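Treltmont day room: progress report to the Kavgate fund, July

The grant asked for a sitting area that people would use between sessions, furnished for 878 pounds. The furniture is in. Whether it amounts to a sitting area I am less sure, and I would sooner say so now than in the final report.

We put the round table in the corner with the two benches set in an L, one along the glass and one along the white wall. The benches don't match, one light wood and one darker, because Volar could only supply one of each. The grey tufted cushions hide most of this. The chairs are moulded plastic, a white one and a grey one, and came from Teuber. Their brochure calls the seats "all-day comfort". I have sat in one for an afternoon and would not use the phrase.

The tablecloth with the blue circles still shows its fold lines. It reaches the floor, so anyone on a bench has cloth round their knees. A shorter one would be cheap – I would like permission to buy it from what is left.

Tidying is the weak point. The plan said users would clear up after themselves, and we bought a white bin to stand beside the table for that purpose. Tissues get left on the tabletop all the same, within arm's reach of it. A notice has been suggested. I doubt a notice will do anything.

The plan also promised 300 visits by the end of the second quarter. We have no way of checking that figure and I would rather drop it than guess.

Still to do: go over the white chair by hand, take off the leftover tags from chair and cushion, replace the cloth, and decide whether 4 people can really sit round that table in comfort.
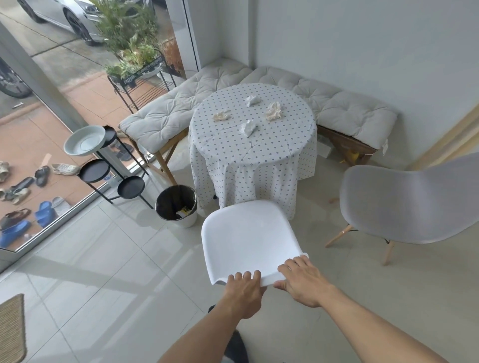

Kavgate's reply was that the shorter cloth could go ahead, that the visits figure should stay in until something better was offered, and that a second bin might do more good than a notice.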